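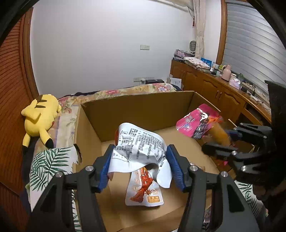 Wirix held its open day in August, and I went along to find out whether its hand-held gripper kit is worth having. The kit is a pair of grippers you work yourself, so that a robot can later be taught from what you did. I had expected a white bench and a row of steel cubes. The practice job was snacks and a cardboard box, next to a bed with a Pikachu lying on its side, and I warmed to the firm at once. The grippers are black, and the blue pads on the fingers are the best thing about them. They will hold a crumpled wrapper, which is more than I can say for the salad tongs at home.

Noemí Zepeda gave the talk and then, bravely, let us have a go. My first 6 tries were a poor advert for human beings. You lose all feeling in your fingertips, and thin packets slide off in whatever direction they fancy. Working two grippers in one box is harder still – mine kept meeting in the middle like strangers in a doorway.

It gets better. By the end I could lift a bag by its corner and put it down more or less where I meant to. My wrists had opinions about the weight, though, and I'd want a softer handle before doing a full afternoon.

The pair costs 797 pounds, or 400 for a single. Chaiwat Thepsuriya told me a decent set of recordings runs to 1,000 goes, at which point I put my coat on. Good kit, well made, four stars. Buy it if you have patience, or a teenager who owes you money.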